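Chapter 6
Learning to Place Large Parts

Picking something up gets all the glory! Yet the moment I fell for this field came when I watched a mobile robot try to set a part down where it belonged. This chapter follows the Sament study, led by Sigrún Eskildsen, which asked how many demonstrations a placing policy needs. 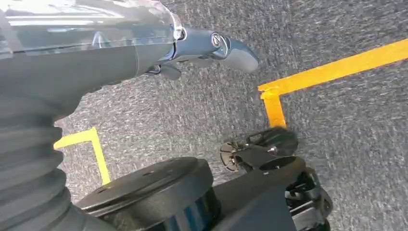
Why does a placing task need a marked target?
A marked target gives every trial the same goal, so the error can be measured from one fixed outline.

Eskildsen's group recorded 390 demonstrations and trained on growing subsets, beginning with just 60. Each policy saw wrist views and a head view together, and that pairing matters a great deal (we'll come back to it in Section 6.4), as a large part can hide its own destination from the head.
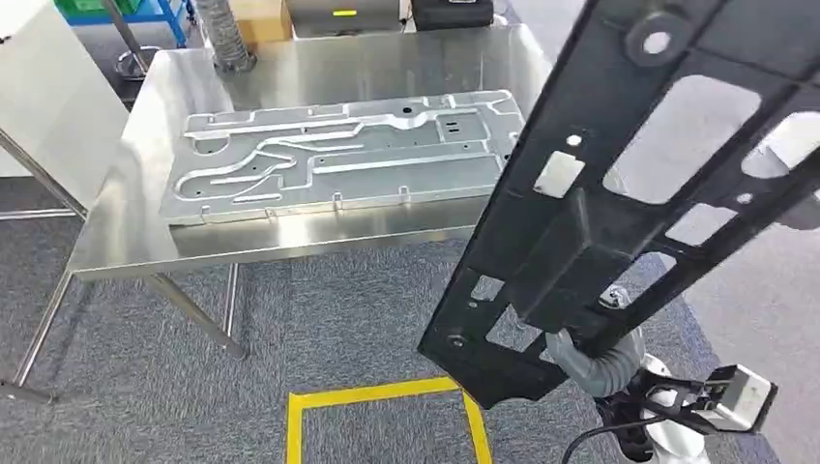 The smallest subset already produced sensible reaching. Final alignment was another story, and it kept improving right up to the full set. What a lovely curve to plot! Adding up to 800 simulated runs from the Nandard simulator helped the approach and did very little for the last few centimeters.

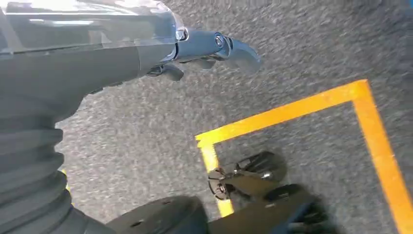
6.1 Stating the Placing Problem

Let the target be a rectangle on the floor with a known center and heading.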